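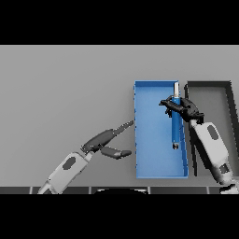 Monday, late

Finished the Barasa book at 11:40 tonight. I had meant to stop at the chapter where the sister burns the letters, but I was 40 pages from the end and it seemed silly to leave it.

It is called The Karkirberg Ledger. A clerk at a shipping office finds a dead man's name in the accounts, still being paid every month. She copies out the entries and takes them home, and after that her brother goes missing. Upendo lent it to me in September and has asked about it twice since, so I can give it back now.

The first half is good. The office feels like a place where people work, and the clerk makes mistakes that a tired person would make. The trip north goes on too long. There is a train, then a second train, then a man with a briefcase who explains the whole scheme over soup. I guessed the uncle well before that.

My own pages did not go well. I wrote 522 words before supper and cut most of them after.

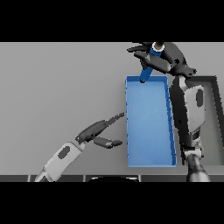 The trouble is still chapter six. Marta has to get from the harbor to the safe house without knowing she is being followed, and the reader has to know it. I tried it from the follower's side and he sounded like a bank manager. Tomorrow I will go back to her side and let her see the same coat twice – once at the ferry, once outside the bakery.

Shabani read the opening and says the hotel name, Stivitari, is hard to say out loud. I like it and will probably keep it. He is right that the phone call comes too early.

Trestbridge library wants the other two novels back by the end of the week. I have not started either one. 500 words tomorrow before I open anything else.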